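August
By Danica Pavlović

Color Is a Weak Label

Mustbridge is about to replace the containers in its shared recycling enclosures, and the draft specification spends two pages on color and one sentence on wording. I think that balance is wrong. Color is useful as a secondary cue for people who already know a system. As the main carrier of information it performs poorly, and the town should stop buying on the assumption that residents can decode it.

The current system serves 1743 households in apartment buildings and row housing. It has four streams: paper, mixed containers, food waste, and residual trash. Each stream has a color. The color appears on the lid in enclosures built before the last contract and on the body in those built after it. In buildings that switched haulers during the gap, both conventions sit side by side, so a container can have a blue body meaning paper and a yellow lid meaning mixed containers. The hauler's crews know which one to trust. The residents have no way to know.

What the load data says

Drotivness, the hauler, inspects loads at the transfer station and rejects any paper load that exceeds the contamination limit in its contract. Last year it rejected more than 138 of them. Saranya Alva, who manages the municipal side of the contract, was kind enough to let me read the rejection log, and I spent a dull and useful evening with it.

Rejected loads cluster by enclosure. That matters for the argument. If contamination were mainly a matter of attitude, as is often claimed at public meetings, the bad loads would be spread over the route in proportion to population, or would follow some measure of turnover. They follow the hardware. Enclosures with mixed lid and body conventions account for most of the rejections, and three of them appear in the log nearly every month.

The log is not a controlled study. Older enclosures also have worse lighting and narrower doors, and I cannot separate those effects with the records available. But the pattern is strong enough that the burden of proof should sit with whoever wants to spend the whole budget on new plastic in new colors.

Why color fails at the point of use

A color code is a lookup table. To use it, a person has to hold the table in memory and retrieve the right row while standing in front of an open container with both hands full. Daily users manage this. The town's own crews manage it. A tenant who moved in on Monday does not have the table, and neither does a visiting relative or a cleaner who works in several towns with several codes.

The codes themselves do not agree. Blue is paper in Mustbridge and mixed recycling across the county line. Green is food waste in one place and glass in another. Private offices make up their own. A resident who has learned one scheme at work carries it home, which is worse than having learned none. The person with no code in mind looks for a sign. The person with the wrong code drops the bag and leaves.

Color also degrades. Ultraviolet exposure shifts dyed polyethylene, and a faded brown lid next to a faded gray one is a hard discrimination at ten in the evening under a sodium lamp. Residents with red-green color deficiency face that problem at noon with new equipment. None of these conditions is rare, and a specification that passes only under clean daylight with a trained user has been tested against the wrong population.

Words have failure modes too. They need translation in some buildings, they peel, and they can be written badly. "Mixed recyclables" is a term of the trade and means little to anyone outside it. But a word can be corrected with a new label for the price of the label. A color is molded into the product and stays for the life of the container.
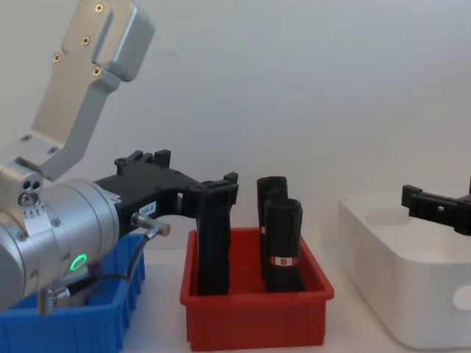 What the specification should require

The first requirement should be a printed panel on the front face of every container, at a fixed height, naming items in everyday words. "Paper and cardboard" is good. "Bottles, cans, jars" is good. The text should be large enough to read from the enclosure door, with dark characters on a light ground whatever the body color.

The second should be aperture shape. A narrow slot for paper stops most bags without asking anyone to read. A round opening does the same for bottles. Pornetti and Dervishi both list restricted lids in their catalogs, and the draft treats them as an optional accessory. They belong in the base bid. Two buildings on the east side already have slotted paper lids, installed at the owners' expense, and neither appears in the rejection log.

The third is position. Containers should stand in the same order in every enclosure, left to right, and the order should be painted on the floor or fixed to the rear wall so that crews can restore it after a pickup. People learn location faster than they learn color. Anyone who has moved the silverware drawer knows how long the old location persists.

Color can come fourth. I would keep the existing scheme and apply it to the panel border only. That gives experienced users their cue and lets the town buy container bodies in whatever stock color is cheapest in the order quantity.

The objection from uniformity

Damir Omerović, who drafted the specification, has put the opposite case in fair terms. A uniform color scheme is visible from the street, it makes crew training short, and it lets an inspector spot a misplaced container without getting out of the truck. He adds that labels are a maintenance item and that the town has a poor record with maintenance items.

The second point is the serious one. Some of the labels fitted under the last contract were paper under laminate and did not last two winters. That is an argument for specifying screen-printed or in-mold panels and for writing replacement into the service agreement with a response time. It is a weak argument for leaving the information out. As for the inspector in the truck, the benefit is real and small. Inspection from the street happens weekly. Sorting happens every hour of the day, and it is done by people who have never seen the color chart.

Bids have not yet been invited, so the draft can still be changed without cost. I have asked that the panel, the aperture, and the position requirements be moved into the mandatory section, and that the color schedule go to an appendix.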